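Trallo Two-Arm Bench: Good Practice Edition

Home / Benches / Two-arm / Good Practice Edition

I'm Carleen Henare and I look after the benches at Trallo. Most of our product pages are written by people who like torque figures. I asked to write this one myself, as it's the bench I get the most questions about, and nearly all of those questions are about rules. Where can I stand? Who's allowed to reset it? Do I need a fence? So this page is half a description of what you get and half the house rules we send out with it. Read both before you order, please!

What you get

Two arms, each with a black two-finger gripper and its own wrist camera. A wooden strip top on a black metal frame. One stop button for each long side, wired so that either one stops both arms (we've been asked to split them so each button stops its nearest arm, and the answer is still no). A laminated rule card, a logbook and a key switch with 2 keys. Slotted plastic baskets for your bits and pieces are sold separately and I'll get to those.

The controller is the Didenko 3, the same one that's in our single-arm bench. If you already own one of those you know your way round the menus, though the hand-guiding screen has moved.

What the rule card says, and why I wrote it this way

The first version of the card ran to four sides and people hung it on a hook and never looked at it again. Svitlana Nechyporuk, who runs the benches over at Stitstead, sent hers back covered in red pen, and the present card is mostly her crossings-out. It fits on one side now.

1. Finish your risk assessment before the key goes in. You assess the whole job, meaning the arms, the fingers, the thing being picked up and where you'll be standing. An arm that's fine with a foam block may be no good at all with a craft knife, so a new object means a fresh look at the assessment.

2. Park one arm before you jog the other. Parked means fingers closed, and clear of the other arm's path. I know it's slower. Two arms sharing one tabletop can reach each other, and a bent finger costs you an afternoon.

3. Put out what the job needs and nothing else. For a small pick-and-place job that might be a couple of little boxes in the middle and your baskets well back, leaving bare wood between them. I like my baskets in different colours, orange on one side and blue on the other, so that when I shout "blue one" across the room there's no muddle. Mugs live elsewhere.

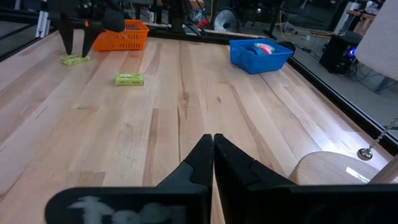

4. Hands stay off the top while the key is at Run. If something rolls away, let it roll. Stop, turn the key, take the key out, then reach in. The key goes in your pocket and stays there until you've stepped back. We supply the second key for the cupboard, so please don't leave it in the drawer under the bench.

5. Only the person who pressed stop may reset. Write it in the book, even the daft ones. Especially the daft ones, come to think of it, as those are the entries I learn most from.

6. Keep 90 cm clear down both long sides. That's our own figure for walking room and it has nothing to do with stopping distance, which your assessment has to work out for your load and your speed.

Do I need a fence?

Maybe! It depends on your job and your assessment, and I can't settle it from a web page. With the speed limiter on and soft, light objects, plenty of our customers run without one. Anything sharp, heavy or fast and you'll want guarding, and we sell the Seltine panels, which bolt straight to the frame. Do check what the law asks for where you are. Our card sits on top of that and doesn't replace it.

Looking after it

Wipe the top with a barely damp cloth. Knots and streaks in the wood are normal, and small cracks can be left alone unless they start catching a fingertip, in which case drop me a line. Check the finger screws weekly. Test both stop buttons at the start of every session, before the first move, and tick the book. We send out a fresh card each May with any changes marked, free to anyone who's registered their bench.

Extras

Slotted basket, orange or blue, sold singly
Spare finger pair, black
Seltine guard panel, clear
Logbook, 100 pages
Rule card, extra copy (up to 3 free with any order)

Training

Half a day at our place or yours, morning start at 9.30. I teach most of them. We spend the first hour with the power off, which always gets a groan, and we finish with everybody having stopped, logged and reset the bench themselves. Bring whatever you're planning to pick up.

Ring or email for a quote, and say which room it's going in and how wide the door is.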